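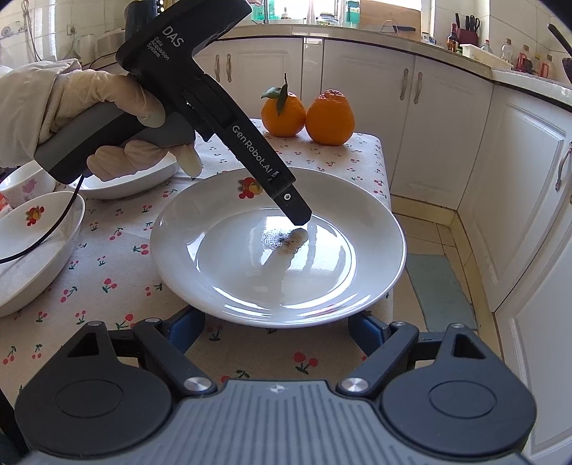

Getting the dark speckles off a fruit-pattern plate.

I have wanted to see round the Karncombe pottery ever since my gran left me her dinner service, so when they announced an open day in August I was on the early bus with a packed lunch and far too much bubble wrap (I was hoping to come home with a teapot).

You go in through the old packing shed, where they give you a sticker and a cup of tea, and then you're split into groups. Ours was led by Maricruz Serrano, who has been in the decorating shop for years and talks about glaze the way my brother talks about football. She was brilliant! She took us first to the slip house, which is cold and smells like a riverbank, and then up to the casting benches. They have 3,060 moulds up there on slatted shelves, some of them for shapes that haven't been made in decades. I spotted a sauce boat just like Gran's and made a bit of a fuss about it.

The kilns were the bit I'd been looking forward to. Kiln 4 was being unloaded while we were there, trolley after trolley of plain biscuit ware, and you could feel the warmth from behind the rope. One of the men let us tap two mugs with a pencil to hear the difference between a good one and a cracked one - the cracked one goes thud and the good one rings. I've been tapping everything in my kitchen since, with worrying results.

Decorating was upstairs, past a very steep staircase (there is a lift, ask at the desk). The Minitley pattern is still put on by transfer, and Maricruz slid one off its backing paper onto a saucer in one go. I had a try and mine wrinkled. The little boy beside me did his perfectly and was unbearable about it.

Lunch was in the yard. Lotell, the café people from town, had a van doing cheese pasties, and I'm afraid my sandwiches went home again. Get there before noon if you want one, they were down to soup by half past.

Then the seconds shop, with a long queue and very good prices. No teapot, sadly, but I did find a Zakaria jug, pattern number 411, with a wobble in the handle. It's on the windowsill now with sweet peas in it.

Parking is in the field opposite, but the bus stops 200 yards from the gate and it's flat all the way.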